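Pelladdale dish-clearing program

The Pelladdale dish-clearing program is a workplace automation scheme run by the catering firm Plistholm, which prepares and serves meals in small dining rooms and private homes. The program aims to hand the stacking and clearing of tableware to two-armed machines supplied by Rernix. It began in February with hand-held grippers worked by the firm's own table staff. As of 14th April no machine had cleared a table during a paid meal service, although company material from the same period described the program as "in operation."

Background

Plistholm had looked at automation twice before. A conveyor for dirty dishes was priced and dropped, as most of the firm's work takes place in rooms it does not own. A wheeled tray carrier was tried and withdrawn after staff found that loading and unloading it took longer than carrying the dishes. The Pelladdale program was presented as a different approach, in that the machine would learn from the people who already did the job. The wording came from Rernix and was repeated in notices to staff. It was read by some of them as a promise that their skill would be valued and by others as a fair description of how they would be replaced.

Method

Table staff hold a gripper in each hand and go through ordinary clearing tasks, such as bringing bowls together, moving them onto plates and setting a stack straight. Each gripper has two fingers and records its own view of the work. The recordings are passed to Rernix, which uses them to train the software meant to control the arms. A full set was fixed at 200 recordings for each task, later raised to 600 when the first results were judged poor. Tables are laid in lived-in rooms with their usual clutter left in place, on the grounds that a bare bench would teach the machine very little about a real one.

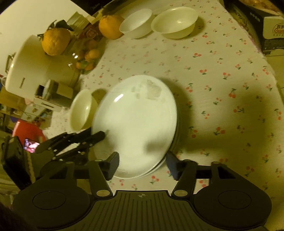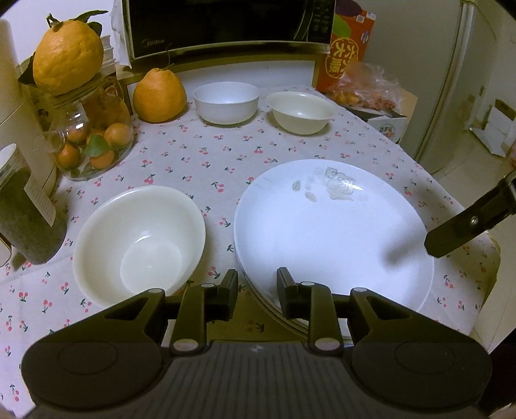
Plates and bowls on a cherry-print tablecloth, with grippers at work.

The choice of dishes has drawn criticism. Round plates and open bowls are among the easier things to clear, and the task list left out stemmed glasses, cutlery and anything with food still in it. Staff pointed out that these make up most of the trouble in a normal evening. Rernix replied that harder items would follow in a later phase, for which no timetable has been published.

Effects on work

The first change felt by employees was in the rota. Recording sessions took 11 people off table service for part of each week, and the remaining staff covered the gap. Plistholm counted the sessions as training and paid them at the training rate, which is lower than the service rate. After complaints the two rates were made equal, but earlier sessions were not paid again at the higher figure.

The second change was in the work itself. Clearing by hand is quick and done largely by feel, often while talking to guests. Clearing with grippers is slow, and a recording may be thrown out if a finger slips or a bowl is set down in the wrong place. Several workers reported sore wrists. Others said that they preferred the sessions to a busy dinner, as they could sit down between takes and went home on time.

Less has been settled about what happens to jobs. Plistholm stated that no post would be lost "as a direct result" of the program, a phrase that leaves open the question of posts not filled when people leave. Three such posts have stayed vacant. The firm puts this down to slow trade. The recordings remain the property of Rernix under the supply contract, and the workers who made them receive no share of any later sale or license.

Assessment

The only outside review was carried out by Mac Giolla, a consultancy hired by Plistholm. Its report called the program promising and recommended that it continue. The report compared the machine's clearing time with that of a worker using grippers, which made the machine look nearly as fast as a person. It gave no figure for a worker using bare hands. Nor did it include the time spent by an attendant who stood beside the arms during tests to put tipped bowls upright and restart the software.

Supporters of the program argue that such faults are normal at an early stage and that clearing tables is tiring work few people want to do for long. The argument has some weight, since turnover among table staff at Plistholm was high before any machine arrived. It does not show that a machine was the cheapest answer. A proposal from staff for lighter plates, a second cart and one more person on late shifts was received by management and has not been costed.

Later plans

Rernix has announced a trial in which the arms would clear a table under supervision with guests present. Staff taking part would be paid at the service rate. The dining room has not been named, and Plistholm has not said who would be responsible for breakages.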